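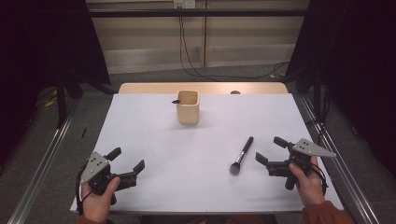 COMMUNIQUÉ DE PRESSE

Chez Clallano, les gestes de l'atelier entrent dans la formation des robots

Vasconcelos, le 16 avril 2024 — Il y a des gestes que l'on fait si souvent qu'on finit par ne plus les regarder : prendre un pinceau de maquillage par le manche, le tourner dans le bon sens, le ranger dans un gobelet sans écraser les poils. Dans notre atelier de conditionnement de Vasconcelos, ces gestes occupent une bonne partie de la journée, et ce depuis l'ouverture de la maison. Nous sommes heureux d'annoncer aujourd'hui que l'équipe du conditionnement les enseigne désormais elle-même aux futurs postes automatisés, dans le cadre du projet Nisalell, mené avec notre partenaire technique Sekton.

Le principe est assez simple à raconter, même s'il a demandé bien des discussions autour de la machine à café. Assise à une table, la personne tient une pince dans chaque main et accomplit avec elles le travail qu'elle ferait d'ordinaire avec ses doigts. Les mouvements sont enregistrés, puis servent à l'apprentissage du robot. Aucune ligne de code à écrire, aucun diplôme particulier à présenter : ce qui compte, c'est de connaître le pinceau, son poids, la fragilité de sa touffe, et la petite hésitation qu'il faut avoir au moment de le saisir.

Depuis le lancement des séances en février, 14 membres de l'équipe ont pris place à la table, à leur demande et sur leur temps de travail. Ensemble, ils ont enregistré 892 démonstrations. Chaque séance dure 15 minutes, pas davantage, car tenir les pinces fatigue les poignets quand on n'en a pas l'habitude, et trois personnes au plus se relaient au cours d'une même matinée. Ces règles ont été proposées par l'atelier, et nous les avons reprises telles quelles.
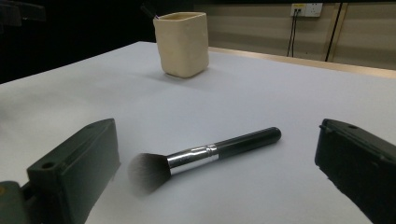 Un pinceau de maquillage entre les doigts de la pince, devant un gobelet carré de couleur crème. © Clallano

Les débuts ont été un peu laborieux, disons-le avec affection. Les manches lisses glissaient, les pinceaux roulaient, et plus d'un gobelet s'est retrouvé couché sur la table. Puis chacun a trouvé sa manière. Les plus anciennes de l'équipe approchent la pince très bas, presque à plat, tandis que d'autres préfèrent stabiliser le gobelet d'un côté avant de s'occuper du pinceau de l'autre. Sekton a souhaité conserver toutes ces façons de faire, et nous en sommes ravis — c'est un peu de la main de chacun qui passe dans la machine.

Qu'est-ce que cela change pour les personnes qui travaillent ici ? La question nous a été posée dès la première réunion, et elle méritait une réponse claire. Le premier poste automatisé prendra en charge le rangement répétitif des pinceaux, celui qui tire sur les épaules en fin de journée. Le contrôle des poils, la composition des coffrets et les commandes particulières restent confiés à l'équipe. Aucun emploi n'est supprimé dans le cadre du projet, et les salariés qui le désirent pourront suivre une formation à la conduite du nouveau poste, avec une reconnaissance de cette compétence dans leur classification.

Plusieurs collègues nous ont confié avoir redécouvert leur propre métier en devant le montrer aussi lentement. On se surprend à expliquer à sa voisine pourquoi l'on tourne le poignet à tel moment, et la voisine répond qu'elle fait tout le contraire. Ces échanges ont déjà donné lieu à une nouvelle fiche d'accueil pour les personnes qui rejoignent l'atelier.

Les séances se poursuivent avec des pinceaux plus fins et des gobelets de formes différentes. La mise en service du premier poste sera décidée avec l'équipe, une fois les essais terminés.

À propos de Clallano
Clallano conditionne des pinceaux et accessoires de maquillage pour des marques indépendantes, dans son atelier de Vasconcelos.

À propos de Sekton
Sekton accompagne les ateliers de petite taille dans l'automatisation de leurs postes manuels.

Contact presse
Service communication de Clallano, atelier de Vasconcelos. Visites de l'atelier possibles pour les journalistes, sur demande.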